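Re: [resell-list] Prices for linens, and the July drop-off

Anselmo, thanks for the numbers. I've answered under your note.

Anselmo Assunção wrote:
> We took in 2,513 pieces last season and 106 of them were towels. Most
> went out at the same price as the sheets. I think that's too low for
> the thick ones. Can we split them?

Yes, let's split them. Thin towels stay with the sheets and anything heavy terry goes up by 2 dollars.
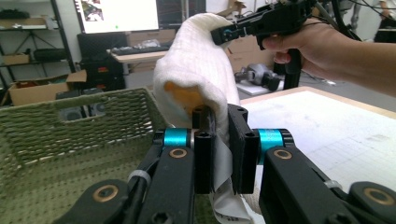 Dikinville, July

The other half of this is the drop-off at the Frota building. Kirstin has the side door key from eight in the morning. Please don't leave bags on the steps before then, even if it looks dry out. Last time we lost a whole bag of pillowcases to the sprinklers.

Sabina is still working through the old tags. The green ones are no good anymore and should be cut off, string and all.
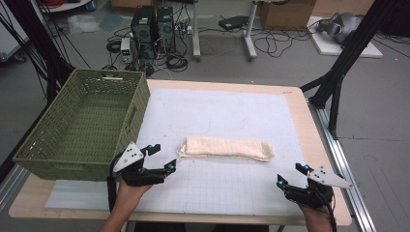 Bedding sets are the slow part. If a set is missing a piece, sell what's left as singles and write the size on the tag. Solange wants to keep odd pieces back in case the match turns up, but the shelf is full and I'd like it cleared this month.

Nikola, do you still have the long rack? We need it by noon on the day.

Kirstin's number is on the door.

Gekent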